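About Zunden Drapery

We make and repair curtains for schools, theaters, churches and homes in Celtville and the towns nearby. 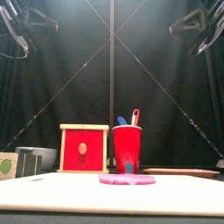 Black curtain behind a tabletop, hanging in soft folds.

Who we are

Zunden Drapery is a small workroom on the east side of Celtville. Esther Mushi started it after many years of sewing for a furniture store that closed its custom department. Her first jobs were hems and linings for former customers of the store. Then the high school asked whether she could fix the main curtain in its auditorium, which had torn along the top where it was tied to the pipe. She fixed it on the gym floor over a school break, and stage work has been part of the business from then on.

Elie Daher joined as a partner and runs installation. He measures every job himself and orders the track, brackets and chain. Hélène Vachon is our lead cutter. Zaid Saab answers the phone, writes the estimates and keeps the schedule. If you send us an email, he is the one who will write back.

What we make

Stage curtains: main curtains, legs, borders, backdrops and travelers. We can sew them flat or with pleats sewn in at the top. Flat curtains cost less and are easier to store. Pleated ones look fuller and take more cloth, so the price goes up with the fullness you choose. Please ask to see both before deciding.

Room dividers: heavy curtains on ceiling track for church halls, classrooms and dance studios. A curtain will cut down on echo and block a view. It will not stop sound the way a wall does, and we tell people this before they order.

Home curtains: lined, unlined and blackout. We carry 300 fabric samples in the workroom, and you can take up to three home at a time. Look at them by daylight and again with your lamps on. We also sew with fabric you bring in, as long as it has been washed or is never going to be.

Repairs: torn ties, worn hems, broken grommets, missing chain, burned or stained sections. A lot of old stage curtains are in better shape than their owners think. The bottom hem drags and wears out first, and replacing it can give the rest several more seasons.

Flame resistance

Curtains used in public buildings usually have to meet a fire code. Some fabrics are flame resistant because of the fiber they are made from. Others are treated after weaving, and the treatment can wash out or weaken with age. We supply paperwork with every new stage curtain and sew a label into the back of the lower hem. Keep the paperwork somewhere other than the backstage desk — it is the first thing an inspector will ask for.

We do not treat curtains ourselves. For older ones we work with Kyriakidis, a cleaning firm that picks up from our workroom and handles both cleaning and re-treatment. You are free to deal with them directly.

How a job works

Call or write with the size of the opening and a few words about how the room is used. Zaid will set up a visit. Elie measures, looks at what the track is fixed to, and talks with whoever opens and closes the curtain day to day. You then get a written estimate that stays good for 2 months. We ask for half when you order and the rest when the curtain is up.

August is our busiest month, when schools want everything finished before classes begin. If your project is for a school, please get in touch in the spring. Home orders are easier to fit in during the winter.

Our workroom

We moved into the former Diltis shoe warehouse when the old shop got too small to lay out a full-width backdrop. The floor is long enough now that we can spread a curtain out and check it for length before it leaves. Parking is behind the building, and the entrance is the green door next to the loading dock. Ring the bell and wait a minute — the machines are loud.

Shahab Hosseinzadeh teaches a beginner sewing class in the front room twice a year. The next one starts October 17, 2026. Bring your own scissors. Machines and thread are provided, and no experience is needed.

Visits to the workroom are by appointment.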